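Student Projects > Geography > Household Waste Survey

Projects | Fieldwork | Reports | Library

What Simard Street Throws Away

Project report, 5 October group

We wanted to know how much food packaging a normal household gets through, and whether people sort it the way the council leaflet asks. We surveyed 30 homes in Simard Street and Steyn Close over 2 weeks in June. Each home got a tally sheet and put a mark on it every time something was binned.
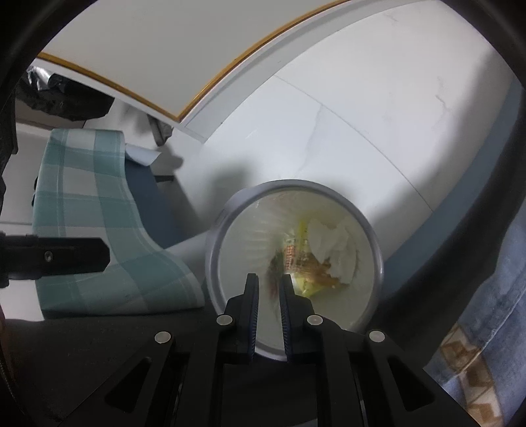
The sheets had four columns: paper and card, hard plastic, soft plastic, and everything else. Three homes gave theirs back blank and we left those out of the averages. The rest recorded 1649 items between them. Soft plastic was the biggest column by a long way - mostly bread bags, snack packets and film lids.

Only 127 of the soft plastic items were taken to the collection point at the Volleck supermarket. The others went in the general bin. When we asked why, most people said they did not know the collection point was there, and a few said it was too far to walk with a bag of wrappers.

Packets made of two materials caused the most trouble. Some homes put them under hard plastic and some under soft, so those two columns are less reliable than the other two. 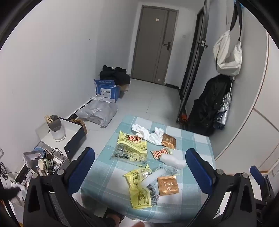 One household in Steyn Close wrote on the back of the sheet that they would sort more if the labels were bigger, and that the leaflet used words they had to look up. We agree about the leaflet. Next time we would test the sheet on one street first and add a fifth column for mixed packets.

Contact the department | Copyright Stalura College | Back to top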